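Kanance met la manipulation à deux bras à la portée des petits ateliers

Robotique – Banc d'essai
1er juillet 2026

Le marché des cellules bimanuelles se partageait jusqu'ici entre des plateformes de recherche coûteuses et des montages maison peu reproductibles. Avec le kit Kanance, Gadomeo vise l'intervalle : deux bras identiques, leurs pinces parallèles, une caméra au poignet et un logiciel de téléopération, livrés avec un châssis à monter soi-même. Commercialisé en March, pardon du décalage pour les lecteurs qui l'attendaient dès le printemps, il nous est parvenu en version définitive. L'assemblage a demandé 4 heures, étalonnage compris. La notice est précise sur les couples de serrage, moins sur le cheminement des câbles. Le réglage de l'entraxe des bras conditionne le volume de travail commun ; il vaut mieux le fixer avant de lancer l'étalonnage, qui doit sinon être repris entièrement.

Les essais ont porté sur des objets courants de bureau, crayon en bois brut et notes adhésives, posés à plat sur un plateau en bois clair. Ce sont des cas défavorables : faible épaisseur, peu de relief et, pour le crayon, une tendance à rouler dès que le doigt l'aborde de biais. 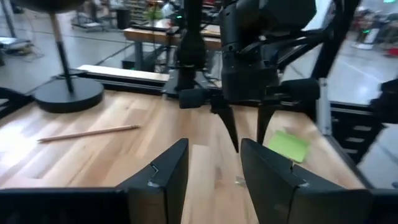

La vue au poignet est exploitable tant que l'éclairage reste diffus. Sous des plafonniers, les reflets sur un plateau verni perturbent la détection des contours, et le réglage automatique de l'exposition réagit avec retard. Un réglage manuel corrige en grande partie le défaut – il faut toutefois le refaire à chaque redémarrage.

Sur une série de 20 saisies du crayon, nous avons relevé deux échecs, tous deux dus à une approche trop haute. Les notes adhésives restent difficiles : les doigts d'origine manquent de finesse pour passer sous le papier. Shojaei propose des embouts compatibles, que nous n'avons pas essayés.

Le logiciel, développé avec Zurnstead, enregistre les trajectoires des deux bras sur une base de temps commune. L'export est simple et la documentation de l'interface de programmation complète. On regrette l'absence d'un contrôle de collision entre les pinces en mode manuel.

Le kit convient à un laboratoire d'enseignement ou à un bureau d'études qui dispose déjà de compétences en intégration. Pour un usage en production, la garantie de deux ans exclut le fonctionnement continu.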